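Sondau Massage Practice, Brekbridge
Minutes of the monthly staff meeting
Monday, June 23, 2025

Present: the day team, the evening team and the two trainees. The Lema branch sent apologies.

1. Minutes of the last meeting
They were read and accepted. One correction: the towel order was 28 pieces.

2. Blankets and sheets
The team discussed the covers for the beds in the treatment room. The pink blanket with the white dots is liked by the clients and will stay in use. Some members find that it slides to one side during the day and becomes wrinkled. It was agreed that the person who finishes a treatment pulls the blanket straight before the next client is called. The gray covers will stay on the second bed. It was also asked that clothes and cloths are not left in a heap at the end of that bed. They should go in the cabinet or in the washing. 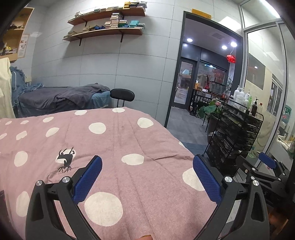
Treatment room, bed with the pink dotted blanket and wall shelves behind.

3. Wall shelves
The two shelves on the back wall are very full with boxes and books. The evening team proposed to sort them, and this was accepted. Boxes which are used every day will go on the lower shelf. Old books may be taken home after asking at the front desk. A new shelf from Sullent would cost 167 dollars with the brackets. The team decided to wait with this until January.

4. Food and trash on the beds
This point took the most time. It was repeated that the beds are not a place for eating or for putting trash, also not for a short moment. Yogurt cups, drink bottles, cans, tissues and plastic wrappers must go in the trash immediately. The same is valid for the foam nets from fruit. 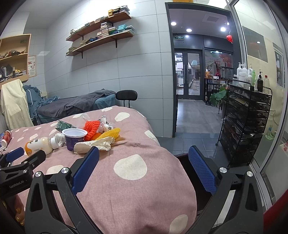
One member asked if a small trash can can be put in the treatment room, so that the way is shorter. All were in favor. The day team will buy it, together with a roll of 200 bags. If there is a spill on a bedspread, it must be changed before the next client comes, and the bed under it wiped.

5. Rolling cart
The bottles on top of the black cart should be closed after each use. The drawers will get labels. The trainees offered to write them.

6. Other matters
The plant beside the doorway needs a watering list. It will hang at the front desk.

The meeting was closed at 2 p.m. The date of the next meeting will be sent by email.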